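Small lab equipment budget: one arm or a stack of handheld grippers?

Forum: Purchasing and Planning
Started October 17, 2020

benchrat_ohio
OK so I need a sanity check from people who have spent real money on this stuff. We're a small group trying to get tabletop pick and place going (trays, cups, little boxes, nothing heavy) and I have to turn in an equipment plan. The way I see it I can go two ways.

Plan A is one decent used arm from Kadetti plus a gripper, and we teach everything on the arm. Plan B is two handheld grippers now, collect demos by hand for a few months, and put off the arm until next fiscal year. Ivia quoted me $851 per handheld, fingers included, no camera. The arm quote I won't post, but you can guess how many zeros.

My boss likes Plan A because it looks like a robot. I like Plan B because I can start right away! Talk me into or out of it.

torqueless
Plan B, easy. We did it the other way around and the arm sat in its crate for 72 days while facilities argued about the floor anchors. Seventy-two! You can hand somebody a handheld on the first morning and they're picking things up before lunch.

But budget for pads. Whatever finger covering you go with, you will eat through it, and people always forget that line.

mgrabowsky_not
Counterpoint: I hate Plan B. Handheld demos are great right up until you try to run them on an arm that can't reach the way your wrist does. Then you've got a big pile of data and you're buying the arm anyway, only now you're in a hurry and you take whatever Stondau has in stock. Ask me how I know, lol.

benchrat_ohio
Yeah, the reach thing worries me too. For what it's worth I've been playing with a loaner setup and the table work seems fine as long as I stay low and don't get fancy. The task I keep coming back to is the tray, the black one with the wood-lined bottom. Felt-type black pads on both fingers, plain white table, stuff parked behind it because we have nowhere else to put stuff. 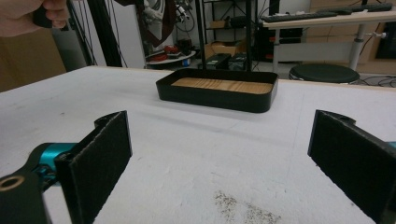

torqueless
Put a second set of fingers on the order, whatever else you decide. Ours came with one set, and when a joint got bent we lost two weeks waiting for a part that cost less than a pizza. Boateng will sell them loose if you email and ask, but the website only shows the full kit, so you have to know to ask.

benchrat_ohio
Good tip, adding it. Does Boateng do POs or is it card only? Our card limit is a joke.

torqueless
They took a PO from us in September. Slow, but they took it.

kilnside
Coming at this from the finance end, I do the paperwork for a shop that's bigger than yours but not by a lot. Watch how you split it. Two handhelds at $851 might fall under your capital threshold, and then they come out of supplies, which your boss can probably sign alone. The arm is going to be capital no matter what you do, so that means quotes, a form, a wait. If you bundle the handhelds in with the arm, the whole mess waits together. File them separately!

Also put the table and shelving in there. I see plans come through all the time with a nice arm and zero dollars for anything to set it on.

mgrabowsky_not
Agree with kilnside on splitting, and that's probably the first thing in this thread I agree with. Still think you should at least pick the arm model before you collect a single demo. You don't have to buy it. Just pick it, get the reach numbers, and tape that area off on your table. Then if you go handheld first, you're at least collecting inside a space the arm can get to.

benchrat_ohio
Oh, the tape idea is good. I can do that today with stuff in the drawer. That might get my boss on board too, if the arm is named in the plan and just shows up in year two.

torqueless
Tape is fine, but don't marry the model. Prices move. We picked one, taped the table, and then the Kadetti reseller dropped it and we had to redo everything anyway.

mgrabowsky_not
So you retaped a table. Tragic.

torqueless
We also redid 29 task sheets, thank you very much.

kilnside
You two should get a room with a whiteboard in it. OP, one more line item: service. Used arms usually come with none, and the yearly contract can be a nasty surprise if it lands after your budget is locked. Get that number in writing with the quote, even if you end up skipping it.

benchrat_ohio
OK, here's where I've landed for the draft:

Year one, supplies: 2 handhelds from Ivia, spare fingers from Boateng, a pile of pads
Year one, furniture: second table, more shelving (lord knows)
Year two, capital: used arm, service quote attached, model named but marked "or equivalent"

I left cameras blank because the Ivia quote doesn't have them and I've gotten three different opinions at work. If anybody has a camera they don't hate, tell me what it cost you and I'll plug it in before I send this up.

mgrabowsky_not
"Or equivalent" is good, keep that. I still say you'll wish you'd done the arm first, but it's a better plan than the one you walked in with. For cameras start a new thread, that one's going to be a fight.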